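Wallo bench notes, Kurkwood kitchen
May 20, 2025

Arm froze again on the pot carry. Second stop today, run 151, same spot as the first: both grippers closed, pot lifted, then the left wrist faults on torque and the whole thing holds. Didn't drop it. E-stop, two of us took the weight, backed the grippers off by hand. Release on the left was stiff, Libor had to lean on the lever.

Log says left wrist over limit for 8 ms then lockout. Right wrist fine the whole way. So left is carrying more than its share or it thinks it is. Pulled the left gripper, pads look OK, no grit in the finger joint. Cable to the wrist sensor has a kink where it goes thru the clamp. Taped for now. Not a fix!!

Went back to the human carries to see what an even two-handed lift ought to look like. One hand per handle, pot held out in front, left forearm coming in on the diagonal.

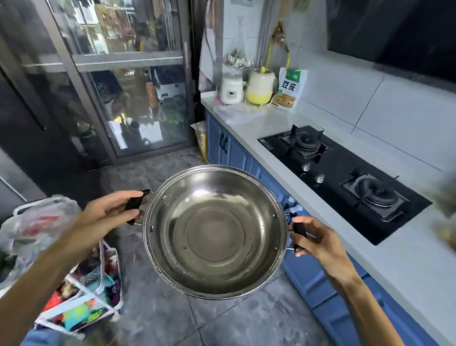 Why does the left wrist trip and the right one doesn't?
Best guess is the sensor zero. Left was re-zeroed with the gripper on and the right with it off, so the left starts out with an offset and hits its limit early. Kinked cable could be adding noise on top.

Libor Charvát doesn't buy it, he thinks Plivlow is closing the left side late and the pot twists between the hands. Fair. Timestamps on the two close commands would settle it but logging for those was off. On now.

To do:
re-zero both wrists, grippers OFF, write the values down this time
new cable from Krajčí, ask for the longer one
no full pots til this is sorted, empty only, one person on the e-stop and not on there phone
limit stays where it is. Do not bump it to get a clean run

Left wrist raw reading after power cycle 1,305, nothing in the gripper. Right not recorded, ran out of time. Arm is tagged out, key in the drawer.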